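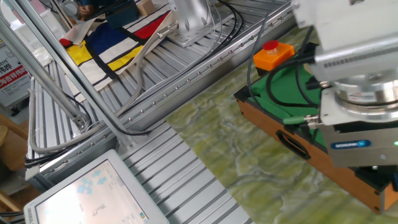
Hello, and welcome to Resumwood! I'm Constanza Palma, and I help small workshops and colleges work out what to buy when they want a robot - and what it'll really cost them once it's bolted down and plugged in.

I started the business in Sullton after 12 years doing the buying for a packaging firm, where I once signed off a very nice arm and completely forgot to budget for the gripper (and the cables, and the table to stand it on). It sat in its crate until January. I've been a bit obsessive about the small lines on a quote ever since!

There are 3 of us now. I look after the budgets and talk to suppliers, Echeverría does the site visits and measures everything twice, and our apprentice keeps the price lists up to date, a bigger job than it sounds.

Most people come to us with a figure in mind and a brochure they like. We'll sit down with you, usually over a lot of tea, and go through what you want to pick up, how often, who's going to look after it and where the emergency stop will go. Then we write it all up in a plan we call the Bostudar sheet - one page for the arm, one for everything round it, and one for the running costs over the first few years. We've done 49 of them so far and nearly all have changed at least once before anyone placed an order.

We don't sell equipment and we don't take commission, so if second-hand suits you better we'll say so. Pop in any Monday morning, or ring first if you'd like Echeverría to be in too. Bring your quotes, even the messy ones.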